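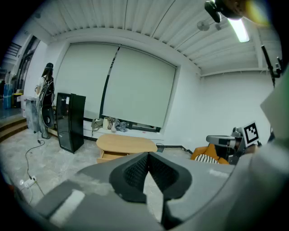
So the sump pump quit in the night, and I found out by stepping off the bottom stair in my socks. Two inches of water, wall to wall! We've been in this house in Darnell for years and the basement has never had more than a damp corner (the one behind the furnace, which I always blamed on the gutters).

I shut off the breaker for that half of the basement first, then called the insurance people, who told me I don't have the sump backup rider. It would have been cheap, too. My deductible is $1,000 and it doesn't even matter now. 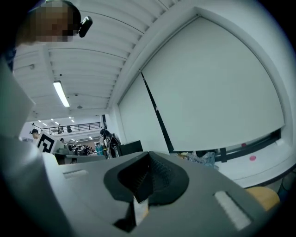 The cleanup company I liked best is a small outfit called Konberg. They quoted $3,628 for pumping, drying and pulling the bottom of the drywall, and they said the carpet pad has to go no matter what. I already rolled up the carpet myself and dragged it out to the driveway, and my back is not happy with me.

A new pump with a battery backup is going to be another $800. I'm getting it in before June, when the big storms come through. If you have a pump, go pour a bucket of water in the pit tonight and see if it kicks on.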